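Uma manhã na feira de emprego, com os pés em papa

Fui com um caderno, uma garrafa de água e zero expectativas
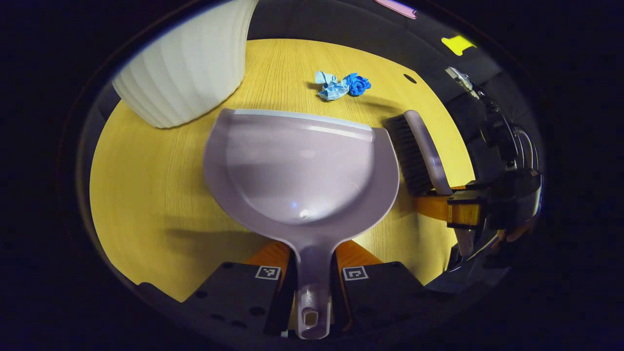

Há anos que escrevo sobre emprego a partir de tabelas, e já me fazia falta ouvir quem contrata e quem anda à procura. Por isso, em julho, meti-me no comboio das sete da manhã e fui à feira de recrutamento que a Asent organiza num antigo armazém de cereais. Eram 38 empresas, segundo o folheto, e uma fila que às nove já dava a volta ao parque de estacionamento. A primeira conversa foi com a Brunner, que faz artigos de limpeza para a casa, coisas como a pá de plástico lilás-acinzentada, com o furinho no cabo para pendurar, e que procurava gente para os turnos da noite. Perguntei quanto pagavam. A senhora da banca sorriu, disse "competitivo" e deu-me uma caneta.

Competitivo foi, aliás, a palavra do dia. Ouvi-a na banca dos transportes, na dos seguros e até na de uma padaria industrial que, vá lá, acabou por me mostrar a tabela salarial toda, escalão por escalão, com subsídio de refeição e tudo. Sabem quem tinha a fila maior? A padaria, pois claro!

Depois do café (caro e fraquinho) fui ouvir o Gion Eberhard, economista, que falou 20 minutos sem slides, coisa rara e que agradeço do fundo do coração. A tese dele era simples: a taxa de desemprego da região desceu, muito bem, mas uma parte da descida vem de pessoas que deixaram de procurar. Quem desiste sai da conta. Já escrevi isto umas quantas vezes, mas ouvi-lo dito numa sala cheia de gente com o currículo na mão é outra coisa. Um rapaz na fila da frente levantou o braço e perguntou se ele próprio contava, porque tinha parado de mandar candidaturas em maio e recomeçado nessa semana. O Eberhard respondeu que em junho provavelmente não contava e que agora contava outra vez. Risos, mas poucos.

A meio da manhã passei pela Kedside, que é uma agência de trabalho temporário e tinha a banca maior de todas, com sofás e uma máquina de pipocas. Disseram-me que tinham 47 vagas abertas. Pedi para ver a lista – deixaram, simpatiquíssimos – e a maioria era de contratos até ao fim de setembro. Nada contra o trabalho de verão, eu própria paguei a faculdade a servir gelados, só que estas vagas entram nos comunicados ao lado das outras e depois, em outubro, toda a gente se espanta com os números.

Quem mais me ensinou foi a Heidrun Sutter, chefe de pessoal da Nurkska, uma fábrica de componentes para elevadores. Contou-me que no ano passado receberam 1842 candidaturas e que o problema está no meio do processo: entre a primeira entrevista e a proposta passavam semanas, e os melhores já tinham aceitado outra coisa. Este ano cortaram uma ronda de entrevistas e passaram a pôr o salário no anúncio. Se resultou? Ainda não quis dizer, pediu-me que lhe ligasse no inverno. Vou ligar, já tenho o número no caderno.

Almocei uma sandes sentada num degrau, ao lado de uma soldadora com muitos anos de ofício que queria mudar para manutenção, por causa dos joelhos. Tinha três entrevistas marcadas para essa tarde e estava mais descontraída do que eu. Trocámos impressões sobre as bancas, ela achou a da Kedside um exagero e levou pipocas na mesma.

Notas práticas para quem quiser ir à próxima: a entrada é gratuita, mas convém inscreverem-se antes para fugir à fila. Levem o currículo impresso, porque a rede dentro do armazém é uma desgraça e vi muita gente a tentar abrir ficheiros no telemóvel sem sorte nenhuma. As palestras enchem depressa. E calçado confortável, por favor – eu fui de sandálias novas e vim no comboio da tarde descalça, com as ditas no colo e o caderno quase cheio.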